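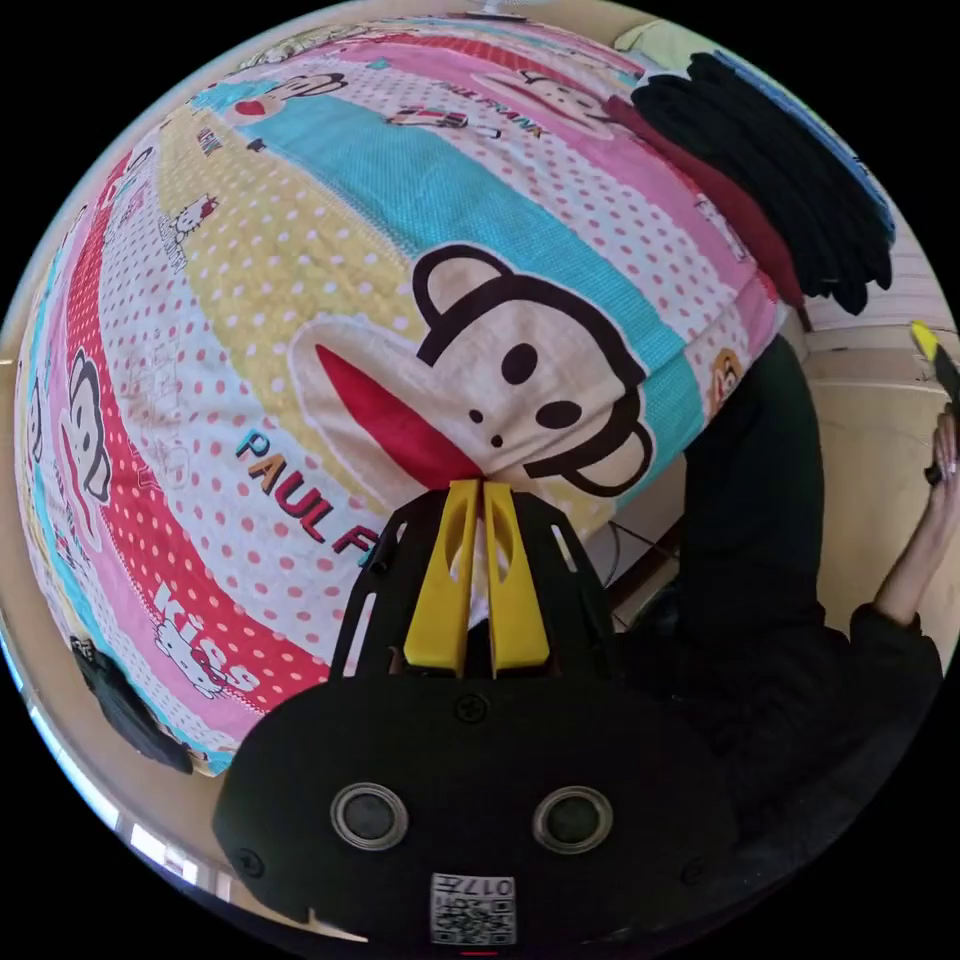

Gepflegt von: Maike Brustau, Datenaufnahme und Greifervergleich

Handgreifer auf Bettwäsche, Teilsatz Schlafzimmer

Moin und willkommen im Ordner! Ich schreibe hier alles rein, was man wissen sollte, bevor man die Daten in ein Training kippt. Der Teilsatz gehört zum Projekt Naltico, in dem wir Fingerformen für weiche Sachen vergleichen: Kissen, Decken, Klamottenhaufen, eben alles, was keine feste Kante hat und sich beim Zugreifen wegdrückt. Wer den Küchenteil sucht, der liegt eine Ebene höher unter Gosselin.

Was drin ist

400 Episoden, aufgeteilt auf 3 Unterordner (kissen, decke, kleidung). Jede Episode hat ein Video aus der Kamera am Handgreifer, die Öffnungsweite der Finger und eine kurze Textzeile mit der Aufgabe. Die Textzeilen habe ich selbst getippt, oft abends, also bitte nicht wundern, wenn mal »Kissen anheben« und mal »Kissen hochnehmen« dasteht. Vereinheitlichen wollte ich das längst (wollte ich wirklich!), aber für die meisten Modelle ist die Mischung ja sogar ganz nett.

Die Finger

Gelb, flach, mit Langloch, in einem schwarzen Träger mit Schlitzen. Intern heißt die Form Tranberg, und ich mag sie inzwischen sehr. Mit den alten, dickeren Fingern bin ich beim Kissenbezug dauernd abgerutscht, die flachen kommen viel besser unter eine Falte. Schwächen gibt es trotzdem: Wenn man steil von oben in ein prall gefülltes Kissen drückt, bekommt man kaum Stoff zu fassen. Ich gehe dann lieber schräg ran und nehme mir eine Naht oder eine Ecke vor. Bei der Decke ist das alles viel gutmütiger — da greift man einfach irgendwo rein und hat meistens was.

Kamera und Bild

Das Bild ist rund und sehr weitwinklig. Wer es rechteckig zuschneidet, verliert den Rand, und gerade da tauchen oft Arme oder das andere Gerät auf. Ich lasse den Kreis in meinen Läufen komplett drin und maskiere nur das Schwarze außen herum. Bei Fensterlicht gibt es helle Stellen, die ins Weiß laufen. Die Belichtung steht auf Automatik und pumpt ein bisschen, wenn man vom Fenster zur schwarzen Kleidung schwenkt.

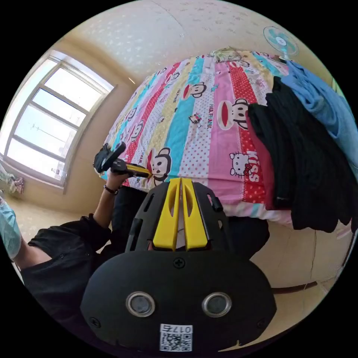
Zuletzt geändert: 22. Januar 2025

Bunte Muster, dunkle Haufen

Die Bettwäsche mit den Affengesichtern ist für mich der beste Teil am ganzen Satz. Streifen, Punkte, Schrift, Köpfe in verschiedenen Größen: Das Tracking hat da reichlich zum Festhalten, und man sieht beim Durchklicken sofort, wenn sich der Stoff verzieht. Ganz anders der schwarze Kleiderhaufen rechts auf dem Bett. Falten auf Schwarz sind zäh, da springt die Posenschätzung gern mal, vor allem wenn der Greifer so nah dran ist, dass kaum noch Decke im Bild bleibt. Solche Episoden tragen in der Metadatei das Feld »dunkel«. Rausgeworfen habe ich sie nicht, filtert selbst, wie ihr es braucht.

Aufteilung

90 Prozent Training, der Rest zum Prüfen. Beim Aufteilen habe ich darauf geachtet, dass Episoden aus derselben Sitzung zusammenbleiben, sonst sieht das Ergebnis viel zu schön aus. Bitte nicht neu mischen!

Bekannte Macken

In 2 Episoden im Ordner decke fehlt die Öffnungsweite komplett, die Videos sind in Ordnung. Der Lader überspringt sie mit einer Warnung. Die Greifernummern aus den Aufklebern stehen im Bild auf dem Kopf. Wer sie automatisch auslesen will, dreht das Bild vorher und verlässt sich im Zweifel auf die Metadatei, dort ist die Nummer immer vollständig eingetragen.

Was noch kommt

Im Februar möchte ich dieselben Aufgaben mit einer weicheren Fingervariante aufnehmen, gleiche Ordnerstruktur, gleiche Textzeilen. Wenn euch bis dahin kaputte Zeitstempel oder schiefe Beschriftungen auffallen, macht bitte ein Ticket auf und schreibt die Episodennummer dazu.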